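3.2 Collection of examples

All examples were collected in simulation. We prepared 108 room layouts in the Mathebula set, and for each layout the Testemton planner produced arm motions until 400 attempts were stored.

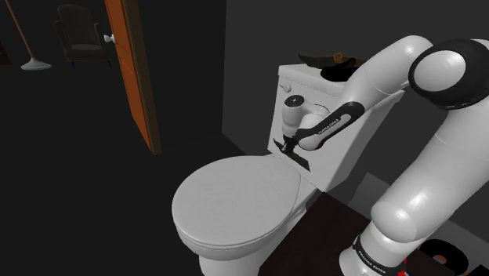 Figure 4. Bathroom layout, with the gripper at the front of the toilet tank.

Each attempt is saved together with the view from the gripper. The policy receives both views at the same time step.

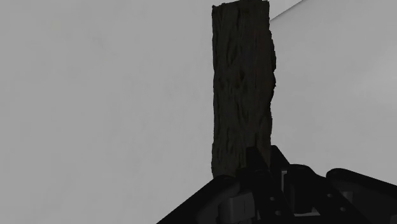 Labels were given per step and not per attempt, as we did in Prustell. This costs more work, but short contacts are kept. In the gripper view, a dark block with rough, bark-like surface stands upright against plain gray walls, and such views give the network few cues about the room. We therefore keep the wide view as a second input.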